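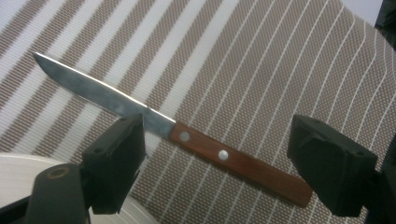
Week 6 – Edges, steel and the small cutlery trades

November
Notes by the module tutor

Handout to go with the lecture, doesn't replace it. Bring last week's map of Perndale, we'll need it again in the second half.

Starting point

Most histories of cutlery are about swords, razors and table silver. Fine things, kept in cases. Cheap kitchen knives hardly survive – used, ground down, thrown out. So the evidence is lopsided. Keep that in mind all the way through.

Question for today: how did an ordinary household come to own a decent cutting edge, and who made it?

1. Iron, then steel

Plain iron is too soft to hold an edge for long. Needs carbon. Too little and it bends, too much and it chips. Early smiths got round this by welding a strip of steel to an iron body, steel at the edge only. Sparing with the dear stuff.

Blister steel: bars of iron packed in charcoal and heated for days in a sealed chest. Carbon creeps in from the outside, so the bar is uneven. Shear steel = blister bars stacked, heated and hammered together to even it out. Crucible steel, from the 1740s, melts the lot in a clay pot. Much more even. Slow to catch on, the cutlers said it was too hard to work.

Stainless is much later, just before the First World War. Chromium is the important bit. Early stainless table knives had a poor name for not keeping sharp and plenty of cooks stuck with carbon steel for decades. Stains, rusts if left in the sink, but easy to sharpen on the back step.

2. Who did what

Nobody made a whole knife, or hardly anyone. The work was split:

Forger – shapes the blade hot, usually with a striker if the blade is big.
Hardener – heats and quenches, then tempers. Judged by colour. Straw for razors, towards blue for springs.
Grinder – takes it down on a wet stone. Dirtiest and most dangerous.
Hafter – fits the handle. Also called a cutler in some towns, which confuses the records no end.

Small knives: usually scale tang (flat tang, a slab of wood either side, rivets through) or whittle tang (a spike pushed into a one-piece handle). Scale tang is stronger, uses more metal. Learn these two terms, they come up every year.

Handle materials followed price. Ivory and stag at the top, then horn and bone, then wood – box, beech, later imported hardwoods. Wood for the kitchen mostly.

3. Perndale, a case study

Small valley, fast stream, gritstone close by. Not a big centre but the papers are good. The Pritchard ledgers cover the largest works and give us wages, breakages and orders, though there are gaps (mice, damp, and one volume lost altogether).

At its height the valley had 40 grinding wheels on the stream. One order book lists 1,176 kitchen blades sent out in a single quarter, nearly all to hardware dealers in market towns. Nothing grand. Compare the table knives in the same book: far fewer, far better paid.

Pritchard's did not employ most of these people directly. Outworkers rented a "trough" (a place at a wheel) by the week and were paid by the dozen. A dozen could mean 12, 13 or 14 depending on who was counting. See seminar reading on this, it caused real bitterness.

Women are there in the ledgers if you look. Wrapping, polishing, some hafting. Often entered under a husband's or father's name, so any head count from the wages pages is too low.

4. Grinders' health

Dry grinding throws off stone and metal dust. Forks and needles were the worst, knives were mostly ground wet and so a bit safer. Lung disease killed many grinders before middle age. Extractor fans were known fairly early on. Masters wouldn't always pay, and some of the men didn't want them either, partly from fear that a safer trade would pull in more hands and bring wages down. Discuss. Don't be too quick to call this foolish.

Also: bursting stones. A flawed stone at full speed would go through a roof.

5. Selling

Pedlars, fairs, then ironmongers, then catalogues. The Gallstead catalogue (photocopy at the back) gives kitchen knives half a page, against six for carving sets. There were about 300 subscribers to its trade list. Look at the wording – "household", "serviceable", "everyday". What is being promised, and to whom?

Marks matter. A stamped name was worth money and was copied constantly. A mark on the blade tells you who sold it, not always who made it.

6. Decline

Usual reasons given: foreign competition, drop-forging, rolled strip that could be stamped out cold. All true but the dates dont line up neatly. Perndale kept going well after stamping came in, on repairs and regrinding. That side of the trade is badly under-studied and would make a good essay.

For the seminar

Read the ledger extract and the two short letters. Come with notes on:
– how a "dozen" was reckoned, and who gained
– one thing the ledger can't tell us
– whether "unskilled" is a fair word for hafting

Essay titles are going up outside the office. Word limit includes footnotes but not the bibliograpy. Flovia reader packs are in the print room, one each please, we ran short last time.

Next week: needles and pins.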